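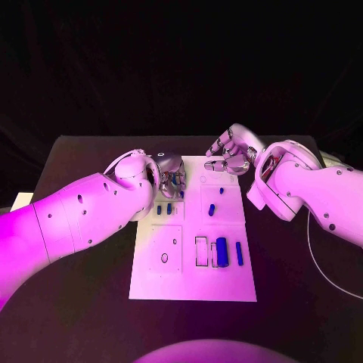
What is a peg board good for once a child is past preschool?

Mostly steady hands and patience. Rajeshwari Naidu has used them for 702 lessons and still starts each one with the board flat on the table and the pegs off to one side. Beginners get up to 12 minutes.

Her favorite is the Morna, a plain board sold by Plollent – two sizes, no batteries. She prefers the smaller one for desks.

Dušan Sýkora, who repairs boards for a toy library, looks at the holes first. A worn hole lets the peg lean, and players start pushing harder than they need to. He keeps spare pegs in a jar and sands the tight ones by hand.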